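Does a plastic owl keep woodpeckers off siding?
Posted in Backyard Birds, Trelley

A downy has drummed on our cedar since September. The store says an owl decoy works within 2 days. I have my doubts. Anyone tried one?

peixoto_feeders
Yes, moved it every morning. By day 13 the downy was sitting on its head.

marshwren90
Get one with a moving head. Worked for me.

Prarincombe Birder
Moving head or not, I wouldn't pay $30 for it. Check for carpenter bees first – a bird that keeps digging is usually eating.
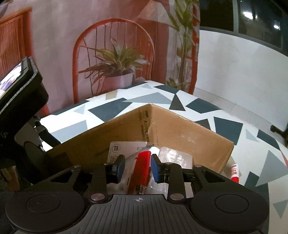 Reflective tape did more for me than any owl, though only where the wind reached it. Save your boxes too. A brown corrugated one with the flap standing up in a peak, like mine, gives you flat pieces to cover the spot until you can patch it. Ugly, but cheap.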